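Laramby Bench Handling Set

README, revised 24th February
Maintained by Verena Bachmann

Summary

The set holds 1,000 recorded handling episodes from the Laramby packing and kitting site, together with shift notes written by the staff who work at the same benches. It was put together to answer two questions. Which bench jobs can an arm take over at an acceptable fault rate, and what happens to the working day of the people who used to do them?

Contents

episodes/ – one folder per episode, with wrist camera stills, joint states and gripper width
notes/ – shift notes, one plain text file per shift
tasks.csv – task names, bench, item type, outcome
rota.csv – hours per role before and after the change, with names removed

Item types are household plastics, mostly moulded: funnels, lids, scoops, beakers and caps. Colour is given in tasks.csv as written on the pick list and has not been checked against the stills.

Benches

Bench Risteck handles single items from tote to tray. Bench Barta handles nested items, which have to be parted first. Bench Uton is worked by hand throughout and serves as the comparison. Staff move between all three in the course of a week, so differences in the notes should not be put down to differences between people.

Outcome labels

placed – item in the tray, right way up
placed_wrong – item in the tray, wrong way up or overlapping another
dropped – item left the gripper before the tray
stopped – episode ended by a member of staff

The stopped label covers 70 episodes. It does not mean a fault. Staff were told to stop the arm whenever they wanted to reach into the cell, and several did so to clear packaging. The reason is given in the notes where one was written down.

Changes to the work

Before the arms were fitted, a bench job was lifting, turning and placing for the whole shift. On Risteck and Barta it is now loading totes, checking trays and dealing with stopped episodes. The notes report less strain in the wrist and more standing still. They also report that pace is set by the arm, and that waiting for it is more tiring than expected. Tray checking was first given to one person per shift; after complaints in the first month it was shared out and rotated every 40 minutes.

No posts were cut during the recording period, but two vacancies were left open. Readers using rota.csv to estimate savings should take this into account – the lower hours on Barta come largely from the unfilled posts.

Training for the new duties was short at the start and was extended in March, after the last recordings. The notes therefore describe staff who had the shorter course only.

Known limits

Wrist stills are taken close to the item. Glossy plastic gives strong highlights, and the rim of a wide item often runs outside the view. Blur is common on the gripper fingers. Such stills have been kept, and no retouching has been done.

Notes are missing for some night shifts. Spelling has been left as written.

Use

The set may be used for research and teaching. It must not be used to rate or compare individual workers. Please report labelling errors with the episode number and the task name.

Sample still

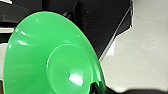

Corrections are merged into tasks.csv once they have been checked by a second person. Earlier versions of the file are kept in the archive folder under their revision number, and the episode numbering does not change between versions.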